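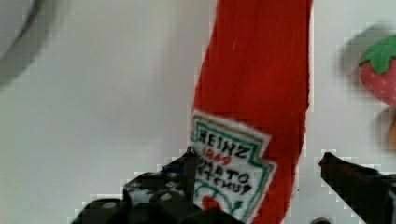 GEVWOOD, March 2, 2026 – Peltow, a maker of software for household robots, today published the results of its second Chore Readiness Trial, and is pleased to announce that you will be putting away your own groceries for a while yet. The trial asked a two-fingered arm to clear a table of pretend food, a job most toddlers can do and most toddlers decline. The cast included a strawberry with green leaves on top and a soft red ketchup bottle with HEINZ stitched on its label, and the bottle got most of the engineers' attention. Plush gives way when it is held, and every squeeze leaves the machine with a slightly different bottle to think about.

Search this site Enter keyword Go

Over 50 sessions at the company's Gevwood test kitchen, the arm made 1144 attempts to pick something up and put it where it belonged. Peltow is releasing the full log, including the attempts its marketing department would have preferred to leave out. 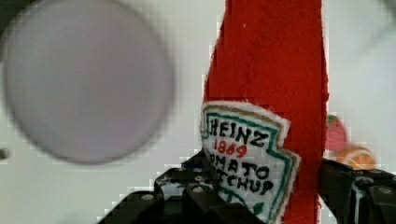

Both fingers close on the felt ketchup bottle, with an orange slice behind. Photo: Peltow

The findings are mixed. Picking up one item from a clear table is now dull to watch, and the company regards dull as progress. Crowded tables are another matter, and the arm remains slow – slow enough that staff took to making coffee during a run and were back before it ended.

Shop floors may see help sooner. Skuvulard, which runs 3 small grocery stores, plans to try the same software on shelf tidying after closing time, when there are no customers to get in the way or offer advice. The trial begins in November and will last 2 weeks. Grippers for that work will be supplied by Bakhtiari, a parts maker also based in Gevwood.

Peltow has no home product for sale and is not taking deposits. Laundry has been left out of the program for now, at the request of the people who would have to test it.

About Peltow
Peltow develops control software for robot arms used in homes and small stores. The trial log and a list of test items are available from the press office on request.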